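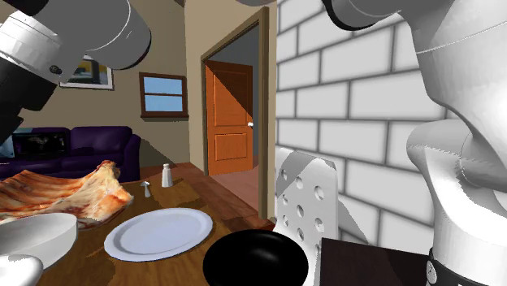
Gilmartin Recipe Cards

A set of 1,000 handwritten recipe cards from the Lornasham area, typed out as plain text. Each card is one file, with title, ingredients and method.

Spelling is left as written. Oven settings have not been converted – a "slow oven" stays a slow oven. Cards with 2 recipes are kept as a single file.

Known gaps: 500 cards have no serving size. Faded words are marked [unclear].

Typed by Nele Pfeiffer and Everett Begay. Send corrections to Everett with the card number. The next update is due in July.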